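Wrist pose jumps when hands are close together – filter setting or marker problem?
Posted in Perception, 9 January 2018

I'm using the Ileo tracker to get wrist poses from head camera video. Each wrist has a cloth band with a row of square markers, plus a small module under the band with one more marker on it. The poses go into our planner at Levumcombe, which builds arm trajectories from them.

With the hands apart the output is smooth. When the hands come together, the left wrist pose flips its tilt for a frame or two and then comes back. The planner treats the flip as real motion and rejects the segment. In my worst recording the flip starts at frame 444, with the hands meeting at the faucet.
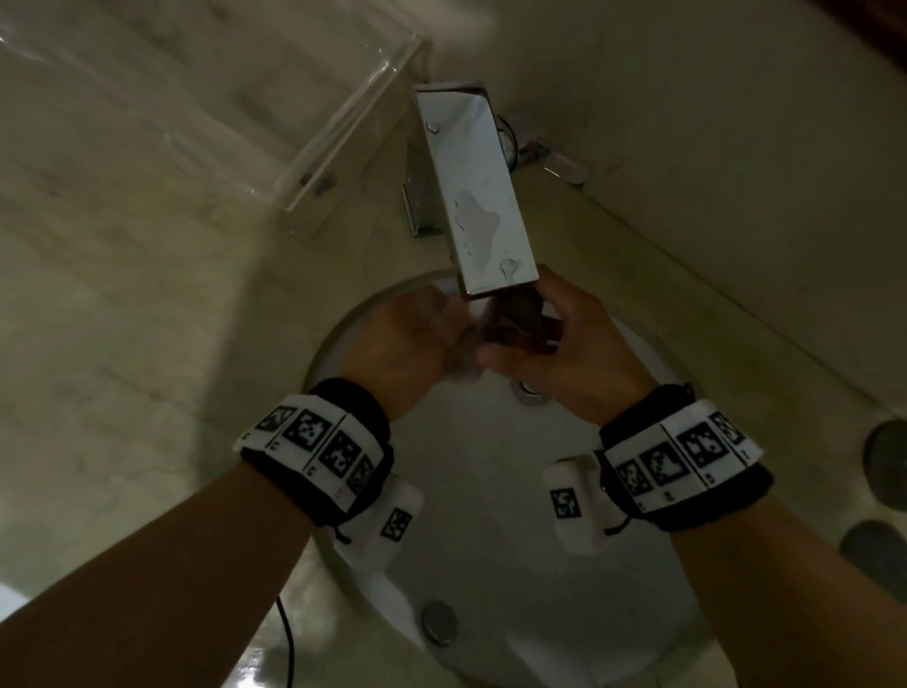

What I have tried

Raising the smoothing window from 2 to 30 frames. It hides the flips but the wrist now lags badly on quick moves. I also turned off the module markers, which made the flips more frequent. Exposure is fixed. Calibration was redone in January and the reprojection error is fine.

The same thing happens in the soap segment.
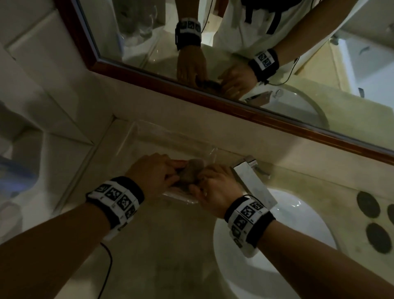

My planner needs one pose per wrist per frame, with no gaps, so I can't simply drop the bad frames. I would also like to keep the band layout because we have a lot of recordings with it. In the soap segment I sometimes get a second left wrist as well, up in the mirror over the counter, where the person's reflected wristbands show. I don't know if that is related to the flips or a separate bug. Which should I fix first?

Hok-lam Yen

2 answers

Accepted answer

They are separate problems, but fix the mirror one first, as it can feed bad corners into everything after it.

A mirrored marker has its pattern reversed, so a strict decoder should throw it out. Ileo's default allows some bit correction, and with small markers a reversed pattern can end up close enough to a valid ID. Set bit correction to zero and run the segment again. If you still get a ghost wrist, draw a mask over the mirror. The head moves, so the mask has to be tied to the counter plane and not to pixel coordinates.

The flips are the usual planar ambiguity. A single small square seen nearly face on has two tilt solutions with almost the same error, and the solver picks whichever is lower in that frame. When the hands turn in toward each other you probably lose all but one or two markers on that wrist. Do this:

1. Solve the whole band as one rigid body with the markers laid out on a curve. Don't solve each square and average.
2. Ask the solver for both solutions and keep the one closer to the previous frame.
3. If both are far from the previous frame, hold the last pose and flag it. Your planner gets its pose every frame and you can lower the weight on flagged ones.
4. Put the smoothing window back to 2.

Cloth bands slip and bend, so the rigid body assumption is only fair. We refit the layout at the start of each recording – it takes 900 frames and is worth it.

Roos Bakker

Another answer

Try Rilow instead, it has a flip check built in. I haven't used it with bands, only flat boards. Larger markers would help too.

hinrichs_user

Comment from Hok-lam Yen

Bit correction at zero removed the ghost wrist. Steps 1 and 2 removed most of the flips, and I'm still working on the flag for step 3. I can't change the marker size for the old recordings.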